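Brirnero opened its Porkthorpe lab to visitors in April, and I sat through the afternoon session with a list of complaints about simulated demonstrations. I left with a shorter list. The system on show, Drindley, trains a robot arm entirely on rendered objects.

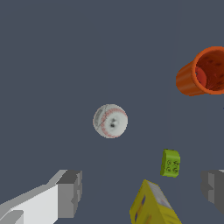

My first complaint stands. A simulator is only as good as its contact model, and visitors were given no friction values. Raghda Tarawneh, presenting, quoted 2,149 training runs, 307 of them held back for testing. Neither number says how a ball behaves against a finger.
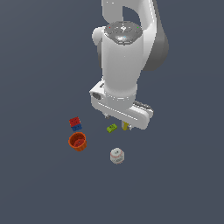 Drindley overhead view: arm, baseball, cup and toy blocks.

The second complaint I withdraw. I had assumed one camera and a friendly angle. We were shown 2 views, overhead and close to the gripper, and the close one is far harder to flatter.

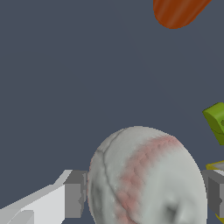
A grasp should be judged at that distance. Labs that publish only the wide shot should stop. They should also publish the failed runs, which Brirnero has promised for 8 of its tasks.

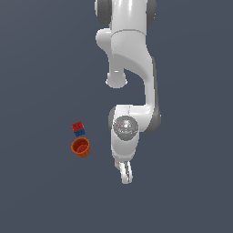 Dima Bataineh wrote in to disagree: failed runs mean little without the solver settings, and if I want one thing released, it should be the contact parameters.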